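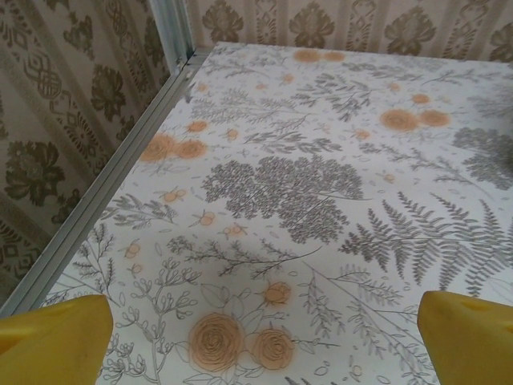
Wrist camera view with the gripper partly visible at the lower corners of the image. Fingers in yellow, shown spread over a botanical-print work surface.

Jivau Teaching Station
Category: Teleoperation and Hand Guiding > Complete Stations

The Jivau Teaching Station is a tabletop system for recording manipulation tasks performed by a person. The operator may move the arm directly by hand or control it from a separate leader arm placed outside the work area. In both cases the station stores joint positions, gripper opening and camera images on a common clock, so that a recorded task can be replayed, edited or used for training.

The station is supplied by Fusalach to universities, technical colleges and industrial laboratories. It is delivered as a complete unit and may be ordered with or without the leader arm.

Teaching by hand

Hand guiding is started with the switch on the arm collar. While the switch is held, the arm supports its own weight and follows the operator's hand. Releasing the switch locks all joints in place. Gripper opening and closing are controlled by a two-position button next to the switch. This mode is recommended for short tasks with few changes of direction, and for setting start and end positions before a longer session.

Operators should keep their hands behind the wrist joint during recording. A hand that passes in front of the wrist camera will appear in the stored images and may make the recording unsuitable for training.

Teaching by remote control

The Cheng leader arm has the same joint layout as the station arm at a reduced size. The operator holds the leader arm by its handle and closes the trigger to close the gripper. Motion may be passed on at full scale or reduced for fine work. The wrist camera image is shown on the operator's monitor throughout the session.

A foot pedal marks the beginning and end of each attempt. Pressing the pedal twice discards the current attempt and returns the arm to its start position. Discarded attempts are kept in a separate folder until the session is closed.

Wrist camera and gripper

The camera is fixed at the wrist and looks down past the fingers toward the work surface. With the gripper open, the fingers remain in view at the bottom corners, and the surface between them can be seen clearly. Operators can therefore judge the approach to an object from the camera image alone. The fingers are removable and are held by two screws each.

Work surfaces and surroundings

The table takes interchangeable printed covers, and patterned wall coverings may be placed behind it. Laboratories commonly record the same task over several patterns to vary the background of the training images. Covers should be laid flat and fastened at the edges before the arm is switched on. After any change of cover, a short test recording should be made to check exposure.

Specifications

Recording capacity: up to 1000 attempts per session
Gripper opening, maximum: 125 mm
Arm reach: 761 mm
Teaching modes: hand guiding, leader arm
Camera position: wrist
Stop controls: one on the table, one at the operator's seat
Order number, station with leader arm: JV-1988

Software

Boreck, the recording software, is included with every station. It displays each attempt as a timeline with the camera images above and the gripper state below. Attempts can be trimmed, labeled and exported singly or as a set. Replay at reduced speed is required the first time a recording is run on the arm.

Installation and support

Installation on site and one day of operator training are included in the purchase price. Replacement fingers, covers and pedals may be ordered separately. Orders for delivery before the end of the calendar year must reach the Fusalach sales office by the first working day of December.

This site uses cookies to remember your region and language. By continuing to browse, you agree to their use. Accept | Cookie settings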